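Print this page | E-mail this page

Unit 4 - Budgeting for a Small Manipulation Bench
Handout prepared by Heather Cowie

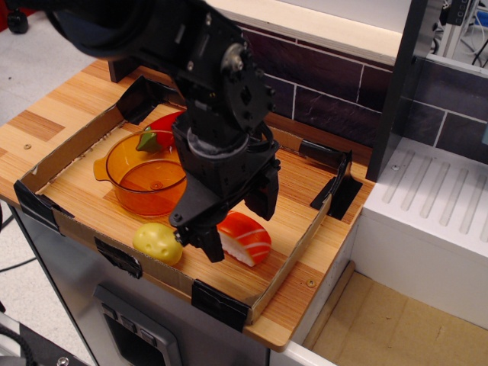
What should be priced first, the arm or the bench?

Price the bench first. The work surface, mounting and cabling set limits on which arm will fit, and they are the items most often missing from a first quote.

1. The arm
Two suppliers are used for the exercise, Vimotent and Donix. Vimotent quotes the arm and gripper together. Donix quotes them as separate lines, so add both before comparing. Check whether spare fingers are included. If they are not, enter 2 sets.

2. The work area
A toy kitchen counter with a low cardboard tray taped down on it is a fair starting point for pick-and-place work. Cardboard and black tape go under consumables. Do not put them under equipment, even when they stay in place all term.

3. Objects
Toy food is cheap and comes in useful shapes - a wedge of cheese, a bell pepper, a piece of sushi, a small pot with a handle. Allow $41 per set. Buy duplicates at the start, as toy lines get dropped and a replacement may not match.

4. Cables and power
List every cable by length. Extension leads and cable ties go on their own line.

5. Contingency
Hold back $600. This money is not for upgrades.

Exercise
Project Huanca has one arm and one bench. Project Huka has one arm shared between two benches. Draw up a budget for each using the Unit 3 sheet, then write a paragraph on which one could be running by February. State your delivery times - a budget with no dates will be returned.

Hand in by 14 December 2020.

This site uses cookies to remember your settings. Accept | Read more

Print this page | E-mail this page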